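Lockyer 2 设备预算工具评测:给手持夹爪采集项目做采购计划

适用对象:小规模操作数据采集团队,采购与排产由同一批人负责

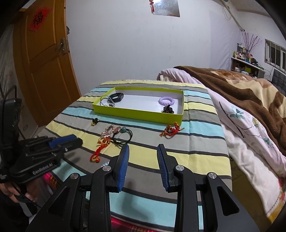 Lockyer 是 Boltstead 出的一款设备规划与预算软件,针对机器人和自动化项目,把任务清单、设备清单、工时和耗材放在同一张模型里计算。本次评测的版本是 Lockyer 2,单席位年费 700 元,测试项目是居家环境下的小件收纳任务,双手各持一只夹爪操作。这类任务在报价阶段最容易估低。条纹床单上散着带红穗的吊坠、发圈和编绳挂饰,旁边一只浅绿色盒盖里已经放了手环和细圈手链,夹爪指内侧是带棱的蓝色衬垫,要在柔软的床面上对付这些又小又扁的东西。在通用的预算模板里,它们通常合成一行,写作“桌面小物抓取”,而床面与桌面的单条耗时、衬垫消耗和返工比例都应当分开估。Lockyer 能不能把这种差别拆出来,是本次评测的主要关注点。

一、测试条件

测试从四月开始,使用官方安装包,默认配置,没有购买附加模块。导入的任务表共 50 行,每行是一项独立任务,字段包括场地类型、承托面、物件类别、单手或双手、计划条数。设备表按我们的采购习惯分成五类:夹爪本体、衬垫及紧固件、线缆与供电、存储、现场布置物料。投入的总工时为 60 小时,含培训、录入、核对和后期对账。

录入由 Saskia Hapeta 完成,对账由 Warrick Te Moana 完成。两人事先都没有用过 Boltstead 的产品。评测不涉及夹爪硬件本身的性能,文中对硬件的描述只用来说明预算项目应如何设置。

二、任务拆分

Lockyer 的任务模型分三层:场景、任务、动作。场景层定义承托面和空间约束,任务层定义起止状态,动作层定义单次抓放。三层之间用系数连接,上层的系数会乘到下层的单条耗时上。

默认的承托面选项有“硬质平面”“软质平面”“容器内部”和“悬挂”。软质平面的系数可以手工改,也可以由试采结果回填。回填的做法是录入若干条试采记录的时长,软件取中位数,再与硬质平面的基准值比较。这个处理方式是合理的,中位数对偶发的长时返工不敏感。缺点是软件不显示离散程度,试采条数不足时也没有提示。我们在导出后用表格另算了四分位距,发现软质平面上的扁平物件离散明显偏大,如果只看 Lockyer 给出的系数,计划会偏乐观。

物件类别方面,软件区分了刚性、可变形、细长和链状。发圈归入可变形,手环可以归入可变形或细长,吊坠带穗的情况没有合适的类别。手册建议对复合物件取两个类别中系数较高的一个。我们照此执行,再把穗、绳、链一类拖尾部分另记一个自定义标签,便于后期筛选。自定义标签不能参与系数计算,只能用于筛选和导出,这一限制在手册的附录里才有说明。

双手任务的处理较弱。软件把双手任务视为两个单手任务并行,耗时取较长者,设备占用取和。对于一只手稳定容器、另一只手放入物件的任务,这样算没有大问题。对于双手交接或双手共同拉开绳扣的任务,等待时间没有计入。变通办法是在动作层手工加一个“等待”动作,并将其设为两侧共用。加上之后结果与试采记录吻合,但每个任务都要单独加,不能批量套用。

三、设备与耗材

设备表的结构清楚。每一项设备有购置价、折旧年限、备用比例和到货周期四个必填字段,另有维护间隔、校准间隔两个选填字段。填了间隔字段后,软件会在排产日历上自动扣除停机时段。

耗材按使用次数或使用时长折算。衬垫我们选择按抓放次数折算,理由是磨损主要发生在与物件接触的棱面上,闲置时间影响很小。连杆处的紧固件按时长折算,与例行检查的周期对齐。两种折算方式可以在同一台设备下并存,这一点比多数通用项目管理软件好用。

线缆一项需要提醒。软件的默认模板把线缆归入一次性附件,不设备件,也不计损耗。手持设备的线缆随手臂反复弯折,插头端承受拉力,应当按耗材处理。Saskia 将线缆改为耗材后,预算表末尾的合计没有立即更新,需要退出设备页再进入才会刷新。该问题可以稳定复现,已提交给 Boltstead,截至写稿时未收到修复说明。

存储一项依赖录制时长与码率的乘积,软件提供了计算器,但只支持单一码率。采集流程中如果有不同码率的多路数据,需要分别建条目。备份副本数可以设置,校验和重传的占用没有考虑,建议自行加余量。

四、现场布置物料

居家场景的物料成本常被忽略。床品、收纳盒、小饰品、门口挂件,单价都低,但每换一个场地都要重新配置,而且为了避免数据过于单一,物件需要轮换。Lockyer 把这部分统一叫作“道具”,支持按套管理,一套道具可以关联多个任务。

我们按两种方案做了对比。方案甲使用场地原有物品,只补充必要的收纳容器和少量小件。方案乙统一采购成套物料,随设备运送到各个场地。方案甲的购置费低,清点和登记的工时高;方案乙相反,另外增加了运输和消毒的支出。软件可以并排显示两个方案的分项合计,差异项自动标色,对照时很省力。

对照功能有一处设计问题:当两个方案的工时单价不同时,差异列仍按第一个方案的单价折算,界面上没有说明。Warrick 在对账时发现两边的合计对不上,逐项查下来才定位到这里。使用者在比较外包与自有人员的方案时要特别留意,稳妥的办法是先把两个方案的工时单价设成一致,比较完成后再分别改回。

道具套件还可以设置“丢失率”。小件饰品应当设一个不低的值,链、珠、坠类容易滑入被褥褶皱或床垫缝隙。软件对丢失率的处理是按任务条数线性累加,到达一件时自动生成补货提醒。补货提醒可以导出为采购申请,格式为逗号分隔文本,中文字段在部分表格软件中会乱码,需要手工指定编码。

五、排产与到货

排产日历以场地为单位,一个场地一行,设备占用以色块表示。拖动色块会重新计算到货节点,若备用设备未到货,色块边缘变红。逻辑上没有发现错误。

到货周期支持填写区间,软件按上限计算。保守,但对采购而言可以接受。我们把夹爪本体和衬垫设为不同的供应商,衬垫供应商 Hekska 的到货周期短,可以分批下单;本体需要一次订齐。Lockyer 能把分批付款反映到现金流图上,月度粒度,不支持按周。付款条件中带质保金的情况可以用“尾款”字段近似,释放条件需要写在备注里,软件不会自动触发。

场地转换的时间需要单独建“转场”任务。默认值只含搬运,不含重新布置、标定和试采。Stullelness 的模板库里有一份用户上传的居家采集模板,转场条目写得较细,包含清点、布置、连接检查和首条确认四步,可以直接导入。导入后系数为空,须自行填写。

六、报表与对账

软件自带三种报表:分项预算、月度现金流、单条成本。单条成本报表对采集项目最有用,它把设备折旧、耗材、人工和道具全部摊到每一条有效数据上。有效率可以按任务设置,返工条数计入成本而不计入产出。

我们用试采阶段的实际支出做了对账。人工与设备折旧两项与预算的偏差在可接受范围内,衬垫偏高,道具偏低。衬垫偏高的原因在于模型把每次失败的抓取也按一次完整抓放计算,而很多失败发生在夹爪合拢之前。道具偏低则是录入时漏掉了一批收纳容器,属于我们自己的问题。

权限管理比较简单,只有编辑和只读两档。采购人员需要修改价格但不应修改任务条数,在现有权限下做不到。修改记录可以查看,能看到修改人和时间,看不到修改前的数值。对于需要走审批流程的单位,这个缺口要用线下流程补上。

七、稳定性与其他

测试期间出现过一次无响应,发生在批量导入时,重新打开后数据完整。自动保存有效。离线状态下可以编辑,联网后合并,冲突以后保存者为准,不弹出对比窗口,多人同时编辑时应避免离线操作。

中文界面翻译基本准确,个别术语不统一,“末端”和“夹爪”在设备页与报表页混用,搜索时两个词都要试。手册只有英文版,公式部分写得清楚,每个系数的作用位置都有标注。

客服以邮件为主。我们发出的几封技术问题都得到了答复,内容针对问题本身,没有套话。刷新故障那一封只确认收到。

八、购买建议

任务数量少、场地单一的项目,用表格足够,Lockyer 的录入工时收不回来。任务表达到我们这次的规模,且存在多种承托面、多个场地或需要分批付款时,可以考虑购买。双手协同任务占多数的团队,应先用试用期录入几项典型任务,确认手工添加等待动作的工作量能否接受。

席位方面,我们建议先买一个编辑席位,由一人统一录入,其余人员使用只读链接。附加模块中的“供应商询价”没有测试,不作评价。

已知问题汇总:
线缆改类别后合计不刷新,需重新进入页面。
方案对照时工时单价沿用第一个方案。
试采系数不显示离散程度。
双手任务不计等待时间。
导出文本的中文编码需手工指定。
修改记录不保留旧值。

续订前会用下一阶段的实际支出再做一次对账,重点核对衬垫消耗和转场工时这两项。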